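Pelusico Table Runner, Evdale range

Cotton and linen mix, 140 cm long. Hemmed by hand, washes at 40. Oatmeal or slate, slate back in stock end of August.

Fits most four seater tables with a bit of overhang each end. Iron while damp, its much easier. Small slubs in the weave are normal. 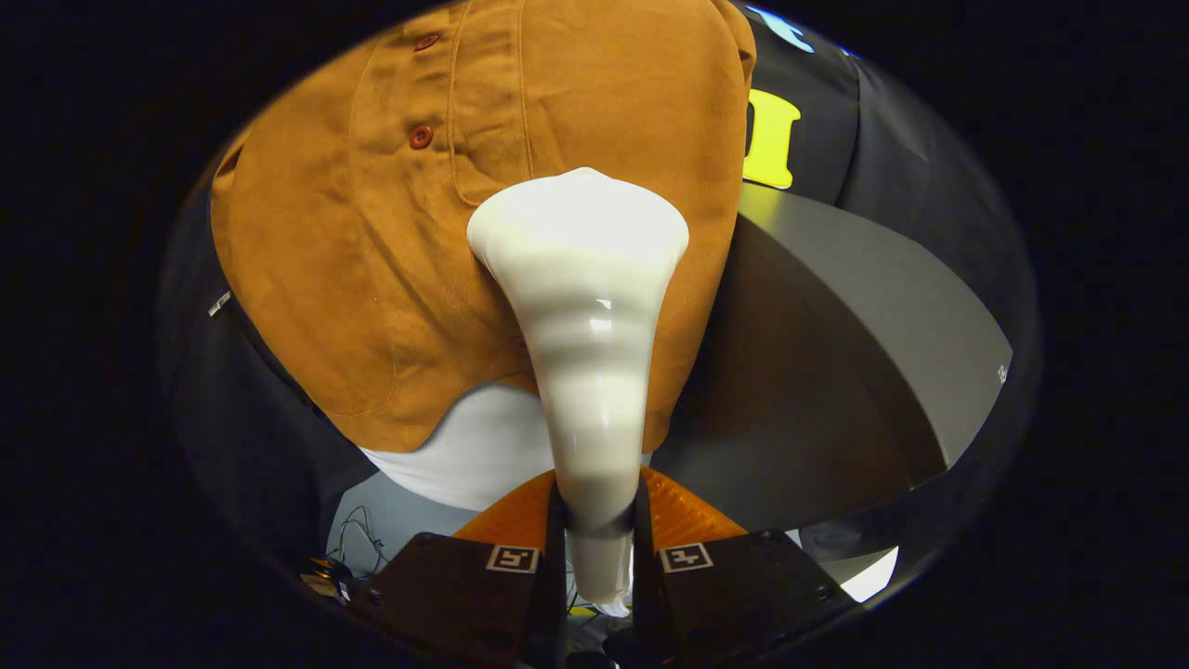
Delivery and returns

Sent by Dumuten, usually 7 working days. Returns within 90 days, unwashed please, label still on. Matching napkins sold seperately, see the Vitale page.

Bigger orders (cafes, halls etc) email Marlene Hamann for a price. Say which colour and how many.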